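Sawatzky and Pinto Confirm Engagement, Set January Date
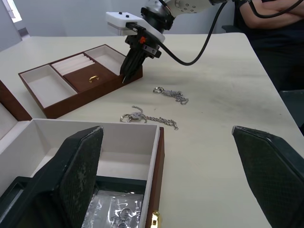

CAKVILLE, 2022-10-01

Thérèse Sawatzky and Mohandas Pinto are engaged. The couple's representative at Fraser confirmed it in a two-paragraph statement sent to entertainment desks. The statement gives the month of the wedding, January, and the town, Werberg. It does not give the day or the venue.

Sawatzky, the lead in the police drama Tristton for its first four seasons, met Pinto when he joined the show as a director in season three. They were first reported as a couple after the season four wrap party and did not comment on it then. Their first joint appearance at a public event was the Cakville Film Night the following spring.

The proposal took place at Pinto's house, according to an interview Sawatzky gave to a local radio program the evening the statement went out. She said there was no photographer and no audience. "He asked me in the kitchen while the rice was on," she said. "I said yes and then we ate." Asked whether she had been expecting it, she said she had picked the ring herself in the summer and had been told it would take eight weeks to size, so she had a fair idea of the window.

The ring is a single oval sapphire in a plain yellow gold band. Sawatzky described it on air and spelled out the reasons for the choice. She works with her hands on set, the show uses a good deal of stunt rigging, and a raised setting catches on harness straps. The stone is therefore set low, with the metal folded over its full edge. She does not plan to wear it during filming. A plain band will be used for both the ceremony and daily wear. The price was not discussed.

Some outlets carried a guest count of 800 earlier this week. Fraser says that figure is wrong and appears to come from the capacity of a hall in Werberg that the couple visited and did not book. The invitation list stands at 70. Invitations go out by mail, and each one admits the named person only. Guests will be asked to leave phones at the door for the length of the ceremony, which is planned to last about 50 minutes, and will get them back before dinner.

No magazine has bought the rights to the pictures. Fraser received three offers and turned down all of them. A small set of photographs will be released to all outlets at the same time, at no charge, on the day after the wedding. Outlets that want the set must register with Fraser's press office beforehand. Registration covers print and web use for one year. It does not cover resale, book use or advertising.

On clothes, the only detail given so far is that Sawatzky will wear a long-sleeved dress made by the Tristton costume department's former head cutter, who now works independently. Pinto told the same radio program that he would wear a suit he already owns. Jewelry for the day will be limited to the rings and a pair of earrings that belonged to Sawatzky's grandmother.

The wedding does not change the production schedule for Tristton. Season five has finished principal filming. Pinto directed two of its episodes and is now in the edit, which is due to close before the end of the year. Sawatzky has a smaller part this season, as announced when her contract was renewed, and is free from the middle of December. Both are expected back for the season six read-through in early spring. The couple will take three weeks off after the ceremony. The destination was not given.

This will be the first marriage for Sawatzky and the second for Pinto. His earlier marriage ended before he joined the show. He has one daughter, who will be at the wedding and who, he said, has been given control of the music after dinner, subject to a volume limit set by the venue.

The couple have asked that no gifts be sent to the studio. Parcels that arrive there will be returned unopened where there is a sender's address. Letters and cards can go to Fraser's Cakville office and will be passed on in a single batch at the end of January.

Press registration for the photographs opens next month. The form will be posted on the Fraser press page, with the terms of use attached. Requests sent by phone will not be logged.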